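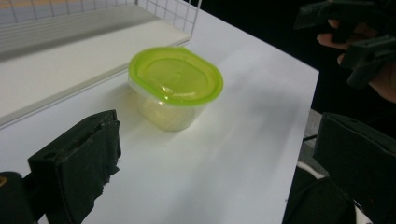 Box with the green lid, on the white table by the wire rack.

March 2024

Storage boxes, lids and seals. I continue the list I began last time.

The small clear box with the lime-green lid is the one I want to keep as our standard for dry samples. We have several sizes from Mendes and some older ones from Brukell, and the lids do not exchange between them. I tried again today, with patience, and they do not. Please do not force them. The Brukell lid goes down on three corners and then the fourth one comes up.

Water test. I filled the small box with 300 ml, closed it and turned it upside down on a paper towel for 14 minutes. The towel stayed dry. Then I did the same with the box that was washed very hot in July, and there was a wet line at one corner. I think the lid is a little bent from the heat. On the table it looks flat, but when I put it on the glass plate I can push a piece of paper under one side. I have marked it with a cross on the bottom. It can be used for screws and clips, no liquids.

Rounded corners are better for us than square ones. Powder does not stay in them and I can clean them with one finger and a cloth. The older boxes have a sharp step inside, near the bottom, and there I found still some of the blue pigment from the Kenberg samples, after I do not know how many washings.

Opening: lift at the small tab and go slowly round the rim. If you pull only at the tab it becomes white at the fold and later it will break. Two lids are already like this.

Labels. The green lid is pretty but a pencil label is difficult to read on it, and the marker rubs off. I put paper tape on the side of the box. The tape from Erness comes off clean after one night in the fridge, the cheap one leaves glue. I did not try it longer than one night.

Ordering: the 1000 ml size is nearly finished, we have 6 left with a good lid. Before we order I would like to know if the new series has the same rim. The catalogue gives only the volume and the colour. I wrote to Mendes and I wait for the answer.

Still to do: repeat the water test with the large size, and find the lid for the flat box. I looked behind the rack and in both drawers.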